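Plesura Simulationspaket: Erfahrungen nach 3 Wochen

Ich arbeite in einer kleinen Firma, die Maschinen für die Verpackung von Keramik und Glas baut, und seit diesem Frühling soll ich prüfen, ob wir das Greifen von unregelmäßigen Teilen zuerst in der Simulation entwickeln können. Deutsch ist nicht meine Muttersprache, ich bitte also um Nachsicht, wenn ein Satz einmal etwas steif klingt. Getestet habe ich das Paket Plesura von Clivstead in der mittleren Lizenzstufe. Bezahlt hat die Lizenz meine Firma, vom Hersteller habe ich nichts bekommen.

Die Installation auf meinem Arbeitsrechner war in einem Vormittag erledigt. Man lädt den Grundteil herunter, danach die Bibliothek mit den Robotermodellen und am Schluss die Objektsammlung, die bei Clivstead den Namen Datow trägt. Der dritte Schritt hat bei mir erst beim zweiten Versuch geklappt, weil der Lizenzserver die Verbindung verlor. Eine Meldung gab es nicht, der Balken blieb einfach stehen. Wer hinter einer strengen Firewall sitzt, soll die zwei nötigen Ports vorher freigeben lassen. Sie stehen im Handbuch, allerdings erst im Anhang.

In Datow habe ich lange gesucht, bis ich etwas fand, das unseren Teilen ähnlich ist. Normale Becher und Schachteln sind reichlich vorhanden, aber damit lernt man wenig. Interessant wird es mit den facettierten Gefäßen, die viele schräge Flächen haben und keine zwei parallelen Seiten, an denen ein Parallelgreifer sicher anliegen kann. Ich habe eines in Türkis gewählt und es liegend auf den Tisch gelegt, mit der Öffnung zur Seite. 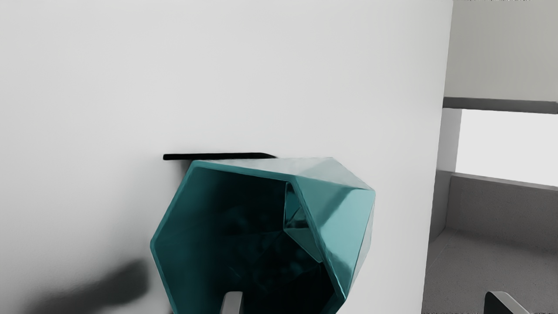
Die Kontaktberechnung ist für mich der stärkste Teil des Pakets. Bei einem älteren Programm, das wir früher benutzt haben, sind die Finger gern durch dünne Wände gerutscht, oder das Objekt ist nach der Berührung weggesprungen wie ein Ball. In Plesura bleibt es ruhig liegen, wenn man die Schrittweite vernünftig einstellt. Mit dem voreingestellten Wert war ich nicht zufrieden, ich habe ihn halbiert und musste dafür längere Rechenzeiten annehmen. Die Reibung lässt sich pro Fläche angeben. Das ist mühsam einzutippen, aber für glasierte Keramik ist es genau die Funktion, die ich gebraucht habe.

Auch die Kameras sind gut gelöst. Man kann eine Kamera am Handgelenk befestigen und eine weitere frei im Raum aufstellen, beide laufen im gleichen Takt und schreiben in denselben Ordner. Glänzende Flächen werden mit Spiegelungen berechnet, was für das Training einer Bilderkennung sehr nützlich ist. Weniger gut: Der Tisch und der Raum sind in der Grundausstattung ziemlich kahl und hell. Wer dunkle Arbeitsflächen, Kabel oder eine Förderanlage haben will, muss die Modelle selber importieren, und der Import nimmt nur 2 Dateiformate an.

Die Bedienung des Arms von Hand — mit Maus oder Gamepad — hat mich am Anfang viel Geduld gekostet. Die Achsen der Maus folgen dem Werkzeug und drehen sich also mit, sobald der Greifer schräg steht. Man kann dies auf feste Raumachsen umstellen, der Schalter ist aber in einem Untermenü versteckt, wo ich ihn nicht vermutet hätte. Seitdem fahre ich den Arm ohne Mühe über die Tischfläche. 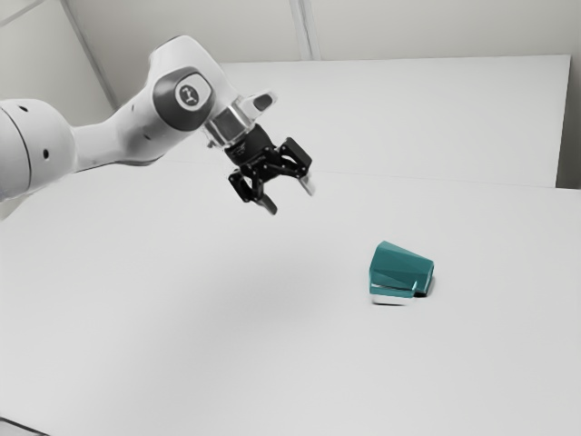 Cheung schreibt mir zu diesem Punkt in einem Kommentar, dass das Gamepad ab der neuen Version die Raumachsen als Standard nimmt und man nur das alte Profil löschen muss. Bei der Reibung sei er anderer Meinung als ich: Die Werte pro Fläche brauche man selten, ein einziger Wert für das ganze Objekt reiche in den meisten Fällen, und man spare sich viel Tipparbeit.

Das mit dem Profil stimmt, ich habe es nachgeprüft. Bei der Reibung bleibe ich bei meiner Ansicht, denn unsere Teile sind am Boden rau und an den Seiten glatt.

Zum Support: Ich habe 4 Anfragen geschickt. Auf 3 davon kam am nächsten Tag eine brauchbare Antwort auf Englisch, die vierte, über den Export der Gelenkdaten, ist noch offen. Das deutsche Handbuch ist übersetzt und stellenweise schwer zu verstehen, ich habe oft die englische Fassung daneben gelegt.

Meine Bewertung: 4 von 5 Punkten. Einen Punkt ziehe ich ab für die Einrichtung der Lizenz und für das Handbuch. Wir werden die Lizenz im September verlängern, vorausgesetzt, dass der Export bis dahin funktioniert.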